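Natness Notes
September

A thread on moving to a smaller apartment, which I did on Monday and would not recommend to anyone who owns things.

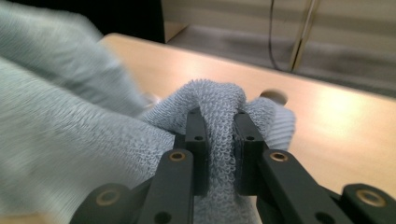

The new place is 34 steps up from the street with no elevator, a fact the listing described as "airy." I had hired Prosteritz Moving for the morning. Prosteritz Moving arrived in the evening. By then I had packed and repacked the kitchen, and every glass I own was rolled up in bath linen, since bubble wrap now costs more than the glasses. Terry cloth does fine for this - the light blue kind with all the little loops grips a wine glass better than newspaper and leaves no ink on it.

One glass broke. It was the only one in bubble wrap.

The quote was for up to 63 boxes. I stopped labeling them after the first dozen and went with moods instead. There is a box in the hall marked "ugh." I haven't opened it and I'm starting to think I could live a long and happy life without it.

Also there is a couch. The couch went up the first flight, rested on the landing, and met a neighbor who needed to get down with a bicycle. We all know each other pretty well now.

The deposit on the old place was supposed to come back right away. Zaidi Property, who manage it, have sent me a letter about "wear consistent with occupancy." I occupied it, yes. They would like $200 for the oven door. The oven door was like that when I got there and I have the emails to prove it, in a box, possibly "ugh."

New landlord is Cania Homes. So far Cania Homes has sent me a welcome packet, a second welcome packet, and a bill for the first welcome packet. ($100, "onboarding.") I've asked what I was boarded onto. Waiting to hear.

Good things about the place: the water gets hot fast, there's a bakery across the street, and the bedroom window looks out on a tree. Less good: the bakery starts work at 4 a.m. and takes its music seriously.

Things I got rid of before the move and have already needed: the small screwdriver, the can opener, the other small screwdriver.

Things I carried up 34 steps: a bread machine I used once, and its manual in five languages.

Going down to get a croissant now. If I remember something I need from the street I'm going to have to do without it until tomorrow.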